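Stop Buying the Fancy Gripper First

2022-04-12

Filed under: Opinion, Grippers, Laundry

I have a drawer at work that I call the museum. It's full of end effectors we bought because a video made them look amazing. There's a soft one with floppy silicone fingers, a three-finger thing that weighs as much as a bag of sugar, and a suction cup setup whose pump sounded so much like a dying vacuum cleaner that people in the next room closed their door. Every one of them did something well. None of them is on an arm today, and after a long winter of swapping parts on and off I've got opinions about why.

So this is my argument, and you can yell at me in the comments: if you're setting up a two-arm robot for household work, put plain parallel grippers on it, put a decent camera on each wrist, and spend whatever money is left on the controller and on spare fingers. Do that for a good long while before you let anyone talk you into a hand.

I should say where I'm coming from. I don't do factory work and I never have. My stuff is laundry, toys, dishes, the junk that ends up on a living room floor. If you're picking the same metal bracket out of the same tray all day, you have a totally different life from me and you should probably go read somebody else (with my blessing!).

We tried three setups on the same pair of arms. The first was the Zerno parallel gripper, two straight fingers that open and close, nothing else going on. The second was the Husar adaptive hand, where the fingers have joints and wrap around whatever they touch. The third was the Lemia soft gripper, which works on air. I was rooting for the Husar. I had wanted one since I saw it at a demo day the October before, and I'd already written half of a very smug email about how right I was.

The test was boring on purpose. Get a soft thing out of a basket and into a front-loader. Then do it again. We ran 90 tries with each gripper, same toys, same basket, same person driving, and whoever was on notes wrote down what went wrong in plain words. I didn't want a score sheet with little boxes. I wanted "thumb got caught in the weave" and "let go too early," and I got pages of it.

The Husar was beautiful on the grab. It really was! You close it on a stuffed animal and it settles in like a person would. But letting go was another matter. Those nice curling fingers uncurl slowly and they take up a lot of space while they do it, so every time we were inside the drum the knuckles came up against the rim or the gasket. You end up backing the arm out at a funny angle with the toy still hanging off one finger by its ear. I watched that happen enough times that I started seeing it when I closed my eyes.

The Lemia let go wonderfully and held on badly. Plush is squashy, the fingers are squashy, and squashy on squashy turns out to be a slow-motion argument that the toy wins. I'd still pick it for fruit. I'd pick it for eggs in a second. For a stuffed toy with a bit of weight in it, no thanks.

And the boring Zerno just kept going. It pinches a fold of fabric, it hangs on, it opens, the toy drops. When it missed, it missed in a way I could understand from across the room, and that matters way more than I used to think. With a jointed hand I'd be squinting at it trying to work out which finger had given up. With two straight fingers there's one question to ask, which is whether there was fabric between them.

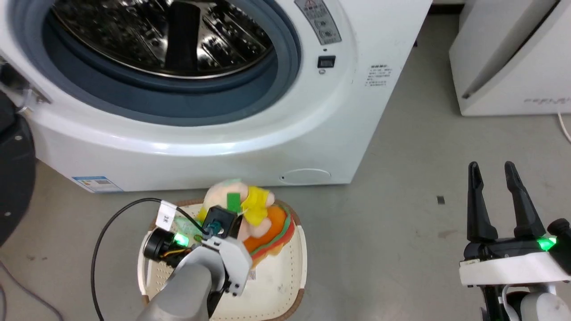 Do you need a different gripper for soft things than for hard things?

For most household jobs a plain two-finger gripper covers both, as long as you can change the finger pads and limit how hard it squeezes.

I know that sounds too easy. Let me add the bit about the pads, since that was where I was most wrong. The pads that came on the Zerno were smooth, and on smooth pads the whole thing was mediocre. I was ready to write it off in the first week. Then we glued on some rubber with a bit of a rib to it, cut from a sheet that lives under the sink in our shop, and the slipping mostly went away. That's a few cents of rubber. Meanwhile I'd been pricing a fingertip sensor kit at 2000 dollars and telling everybody that it was a sensing problem. It was a rubber problem.

Now the camera, because I think people get this backward too. Everyone I talk to has feelings about the head camera. They want it wider, they want it sharper, they want two of them. Fine, get a good one. But the second you reach into a basket your own arm is in the way, and a better head camera just gives you a sharper view of your own wrist. The wrist cameras are where the useful picture is when you're close in. If I had to give up one of the views I'd think for a minute and then give up the head one, and I'd be annoyed about it for a day at most.

With one catch: mount the wrist camera so that you can see both fingertips with the gripper all the way open. We had ours tipped a few degrees too far forward for weeks. It looked great on the screen, lots of world in view, and you could not see where one of the fingers was. Everybody driving the thing had learned to guess. When we finally tipped it back, it felt like cleaning your glasses, and I was mad at myself for not doing it sooner.

Cables are the other thing. I've never seen a gripper comparison that takes cables seriously, and I'd like to start a small movement. The Husar needed a fat one with a stiff jacket, and on a big wrist turn you could feel the arm working against it. The Lemia needed an air line on top of power, and the air line found every edge in the room. The Zerno's cable is thin and still manages to be a nuisance if you leave too little slack or too much. Ask about the cable before you ask about the grip force. Ask how it exits, how far it'll bend, and what a new one costs, and watch how fast the sales person's face changes.

Controllers, then. We drove with two different ones, a pair of small leader arms that you move with your own hands, and the handheld kind with triggers. I went in thinking the handheld ones would win because they're lighter and everybody already knows how to hold a game controller. For the first hour they did win. After that your wrists get tired of hovering in the air with nothing to rest on, and your grabs get sloppy. The leader arms are clunky and take up half a desk, and you look ridiculous using them, but you can feel where you are. I'd take them for anything that involves reaching into a hole.

A gripper with a trigger on it also tempts you to slam it shut, and I am very guilty of this. We slowed the closing speed down a notch and the drivers complained for a day and then got better at it, me included. Toys stopped popping out sideways. I'd have gone slower still if I'd been left alone with the settings.

Okay, the case against me, because I can hear it coming. A friend who builds hands for a living says that I picked a job that flatters the pincher. Soft toys have folds everywhere, so of course two fingers can find something to hold. Try it with a wet plate, she says, or a doorknob, or a jar lid. And she's right! I did try the jar lid. It went poorly and we all got to hear the jar. If your whole project is lids and knobs, please go ahead and buy the hand, and send me a note about how it went.

But most people who write to me aren't doing lids and knobs. They've got a pair of arms, a small budget, and a general wish for the robot to tidy up. They're about to spend most of the budget on the end of the arm because that's the part that looks clever. Then there's nothing left for spares, and the first broken finger parks the project for a month. We broke 10 fingers that winter. On the Zerno a finger is two screws and a cup of coffee. On the Husar it was a box, a return form, and a wait.

The folks at Sikby, who make the brackets we use between wrist and gripper, told me their swap plate outsells everything else they carry. I believe it. People swap and swap. I swapped too, and I can tell you that half of what I took for a difference between grippers was really a difference in how carefully I'd lined the thing up that morning. If you compare grippers, line them up the same way each time, or you're just comparing your own patience.

I've still got the Husar, by the way. It's in the museum drawer, on top, in its foam. I take it out when visitors come because it looks fantastic closing around a coffee mug. The Lemia I'm keeping for a kitchen project that may or may not happen, depending on whether I can find a quieter pump.

For the laundry rig I've ordered more fingers and another sheet of that ribbed rubber, plus a right-angle connector for the wrist camera so that the cable stops sticking straight out. The bill for all of it was 305 dollars, and I didn't have to write anybody a smug email to get it approved. I'll post the pad template once I've cut one that isn't crooked.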